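Shared Workshop -- Gripper Build Group
Minutes, October 4, 2021
Chair: Gholamreza Babaei. Notes: Arvo Kallio (typed up quick, corrections to me please)

Started late, kettle. Last minutes taken as read. Agenda shuffled so the wiring item went to the end.

1. Where the build is at

Both hand-held grippers assembled to the point of being usable. Fingers on, top plates on, cables still not dressed properly. Gholamreza wants them called A and B in the log from now on, not "the good one" and "the other one". Agreed. Labels to be printed.

Firmware is the Sistov branch, two versions behind. Arvo to update B first, leave A alone until B has survived an evening. If B bricks we still have one to work with.

Discussion on whether the trigger travel is too long. Went in circles. Parked.

2. Table layout

The white board stays as the work surface. Rails stay on both sides. Long talk about whether to move the whole table closer to the wall so people can get round behind it -- decided no, the stands would all need re-aiming and we only just got them right.

Organizer box goes towards the back of the board for the sorting task. Easy to reach with either hand, and the compartments give us something to aim at.
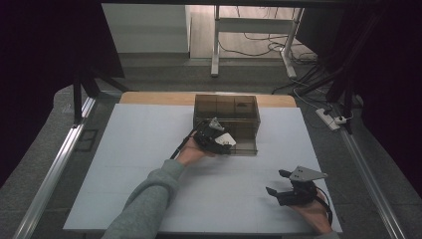
Moodley asked whether the tinted plastic was going to be a headache for the vision side, and said a solid-coloured tray would be easier to pick out against white. Gholamreza's view is that easy is no use to us, we want the thing to cope with see-through parts sooner or later. Moodley not convinced but happy to wait and see. Noted that a coloured tray costs next to nothing so we could try both. Arvo to look in the spares cupboard before anyone buys anything.

Cables on the floor came up again. Everybody to tidy as they go. Same as last month, same as the month before.

3. Finger pads

The black blocks are fine for anything chunky. Not fine for thin flat stuff, they skate off. Options:

-- thin rubber sheet glued to the faces
-- reprint with ridges
-- buy soft tips from Lundavach, 14 dollars a pair plus postage

Rubber first, it's the cheapest and it peels off if we hate it. Reprint only if the rubber is no good. Nobody keen on paying postage.

Some play in the finger mounts also reported. Could be the screws, could be the print shrinking. Check screws before blaming the printer. Use the proper driver, not the one with the chewed tip. Whoever finds the missing 2 mm hex key please put it back on its hook.
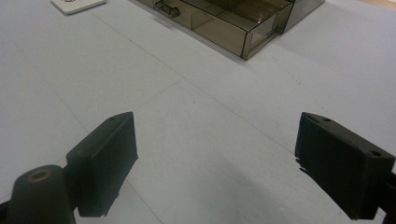 Opening width needs to be written down somewhere sensible. At the moment it lives in Arvo's head and on the back of a reciept. Measure fully open and fully closed, both units, callipers not a ruler, put it on the shared sheet. If A and B don't match then we sort out the linkage before recording any more runs, otherwise we're just collecting two lots of different numbers and pretending they're one.

Pad edges could use a light sand too. Fine paper only, wear a mask.

4. Money

600 dollars left in the kitty. Jovau quote for the second motor set came in at 900, so that's not happening this side of Christmas unless we find the difference. Gholamreza will ask if they'd do a single motor at a hobby price. If the answer's no we keep going hand-held and leave the arm until the new year. General grumbling, but no one objected.

Filament is low, grey especially. Approved one roll of black, one grey.

5. Wiring (moved from item 1)

Gripper cables need strain relief where they leave the body. Right now all the pull is on the connector. Printed clip is drawn but untested. Zip ties in the meantime, not too tight.

Longer leads asked for so you can reach the far corners without dragging. Agreed in principal, lengths to be worked out with someone standing at the table in their normal spot.

6. Actions

Arvo -- firmware on B, spares cupboard, widths on the sheet
Gholamreza -- Jovau, labels, order filament
Moodley -- rubber sheet, test on thin parts, report back
All -- floor cables

Other business: the door code changes in November, new one will go out by text, don't write it on the whiteboard.

Next meeting same time, same place. Bring your own mug.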